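Nultden队那份球场改造公告我读了三遍,越读问题越多。开个串慢慢写,不看独立联盟棒球的朋友可以先静音我。

公告是11月15日星期三傍晚挂出来的,标题叫《为球迷打造更刺激的Fung球场》。凡是标题里有“更刺激”三个字的公告,我都习惯先翻到最后一段看钱谁出。最后一段没写钱谁出。

先说内容。左外野全垒打墙内移,左边线从现在的距离缩到285英尺;内移腾出来的那块地加一片看台,800个座位;牛棚从左外野搬到右外野看台底下。明年5月主场揭幕战前完工。

285英尺。我知道独立联盟的老球场什么怪尺寸都有,我也喜欢怪尺寸。可那些怪尺寸是因为墙后面有条马路或者有条铁轨,挪不了。Fung球场左外野后面是停车场和一片荒草,一点都不挤。

公告里总经理Santosh Tyagi的原话是:“球迷买票是来看全垒打的,我们去年听到了他们的声音。”

去年Nultden在主场一共打了17支全垒打。整季。他说听到了球迷的声音,我坐在三垒侧看了大半个赛季,听到最多的声音是问热狗摊为什么第五局就收摊。

那么问题来了:17支全垒打,是墙太远,还是打线太软?

我翻了自己的记分本(对,我还在用纸笔记,别笑)。客队在同一座球场、对着同一面墙打出去的比我们多得多。墙对两边是一样远的,这个应该没有争议吧。

所以墙往里挪,先占便宜的是谁?是本来就打得远的那些队。Guvmont队的中心打线看到这份公告大概要请客吃饭。

有人会说,那我们的打者也能沾光啊。能沾一点。可去年我们的主力打线一半是左打,拉打方向在右外野。墙挪的是左边。右外野一英尺没动,还在看台底下塞了个牛棚。

我不是工程师,也许右边受地基或者排水管限制,真动不了。那公告里写一句就行。它没写。它用了整整一段讲新看台的杯架。

再说投手。去年这支队唯一拿得出手的就是投手群,飞球型投手居多,靠的就是外野够大,深远飞球都能收回来。现在把外野削掉一块,等于把自己唯一的长处拿去装修了。

投手教练Emrys Pumphrey在公告里也有一句话:“我们会适应。”一共五个字。我见过他接受采访,聊滑球握法能聊到记者手机没电。这次就五个字,各位自己体会。

当然也可能是公关部门剪的。我不替他猜。

下面说800个座位。

官方公布的去年场均入场是1902人。这个数字是“售出及派发票数”,公告脚注里写着的,字很小。到场多少人,去过的都有数。周二晚上那种场次,我能听清对面休息区在聊什么。

现有座位从来没坐满过,连烟火夜都没有,烟火夜右边那片还是空着一大块。那为什么要加座位?

公告给的理由是“左外野新看台将成为全场最抢手的区域”。抢手这件事需要有人抢。

我能想到一个比较合理的解释:新看台不是按普通外野票卖,打包卖给公司团建,带餐,带遮阳。这个我不反对,小球会就是靠这种钱活的。可你直接说嘛,说“我们想多卖点团体票”,我第一个鼓掌。绕到“球迷想看全垒打”上去,就有点把人当傻子了。

中间插一句,有人在评论里问我是不是对Tyagi有意见。没有。他上任以后停车费降了,厕所修了,这两件事我在这里都夸过,往下翻能翻到。 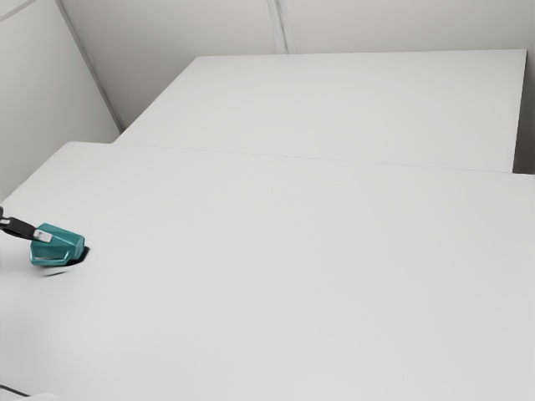 白色桌面与青色夹爪,渲染图

接着说钱。

球场产权归市里,球会是租的。改造这种事,要么球会自己掏,要么市里掏,要么冠名商掏。公告只说“与各方伙伴共同推进”。各方伙伴是谁?Gorum吗?他们的牌子去年已经挂在左外野墙上了,墙一挪,牌子也得重做。

如果是Gorum出钱,那我猜新墙的高度也会为广告服务。注意,公告写了墙的距离,没写墙的高度。285英尺配一堵高墙,和285英尺配现在这种齐胸的矮墙,完全是两座球场。

高墙的话,很多平飞球会变成打墙的二垒安打,挺有意思,我愿意看。矮墙的话,每个打到球棒根部的高飞球都有机会出去,投手会疯,比赛会拖到半夜,末班公交没了,我走路回家。

这么关键的一个数字,公告里没有。杯架倒是有。(对,我跟杯架过不去了。)

另外,联盟对球场尺寸有没有下限规定?我去翻了联盟公开的那份手册,关于外野距离的部分写得很含糊,大意是新建或改建需要报联盟批准。公告没提批没批。也许批了,也许还在走流程,也许根本没报。我给球会邮箱写信问了,到现在只有一封自动回复,祝我“棒球季愉快”。现在是十一月。

牛棚搬家也说两句。现在的牛棚在左外野边上,热身的时候全场都看得见,谁在动、谁没动,三垒侧的老球迷看一眼就知道下一局换不换人。这是看小球场棒球的一大乐趣。搬到右外野看台底下,看不见了。

还有一个实际问题:看台底下顶棚有多高?投手热身也要抬头看捕手的高抛回传,去年客队有个牛棚捕手在雨棚下传球,球直接砸到钢梁上弹回来,大家都乐,他自己没乐。

对照一下Guvmont。他们前几年也动过球场,做法是先把方案贴在售票窗旁边,开了一次季票持有人的见面会,墙高、票价、工期都写清楚。会上吵得一塌糊涂,最后方案改了两处,还是做了。我那天跟车去客场,顺便在门口看了一眼那张图,画得很丑,该有的数字都有。

我们这边是一张效果图,夕阳,满座,一个小孩戴着手套举着手。球在天上。按图里那个角度看,那球是界外。

好,说点公平的话。

第一,冬天动工、五月前交,时间不算离谱,外野墙不是什么大工程。看台我没那么有信心。

第二,Fung球场确实旧,左外野草皮一下雨就积水,内野手退过去接球都要踮脚。如果这次连排水一起修,那我愿意少骂两句。公告里没提排水,我先假设他们忘写了。

第三,全垒打多一点,孩子们会高兴,这个我承认。我自己第一次记住一场球也是因为一支全垒打。

可是我还是想看到几个东西:墙高;谁出钱;联盟批了没有;现有左外野那几排的季票持有人怎么安置。最后这条最急,公告写“将另行通知”,而续票截止就在下个月。让人先交钱再告诉他坐哪儿,这个顺序我不接受。

我本人的位子在三垒侧,不受影响,所以别说我是为自己吵。坐我斜前方那一家子今年换到了左外野第一排,就是要拆的那一排。他们还没收到任何电话。

更新:有朋友发来球会在别处的一条回复,说墙高“会在设计阶段综合考虑”。意思是距离定了,高度没定。我不太懂什么样的设计是先定一个再定另一个,懂的朋友请赐教。

再更新:又有人说球会可能在谈一个右打的强棒,墙是给他挪的。没有来源,我不信。就算是真的,独立联盟球员合约一年一签,打得好六月就被人买走了,墙可买不走。

回几条评论。

“你这么不满意为什么还买季票?”因为我喜欢看棒球,而且走路能到。

“全垒打多了门票会涨吗?”公告没写。单场票我估计开季前会动,纯属我瞎猜,别拿去当消息传。

“投手会不会因此不来?”会有人犹豫。打独立联盟的投手是来拼数据找下家的,自责分率好看不好看直接关系到有没有人打电话。经纪人看球场尺寸看得比我细。

“你是不是应该去当总经理?”我连公司内部垒球队的先发名单都排不平,谢谢。

球会如果回了我的邮件,我会把原文接在这条串后面,好话坏话都贴。续票我先不交,等那面墙有了高度再说。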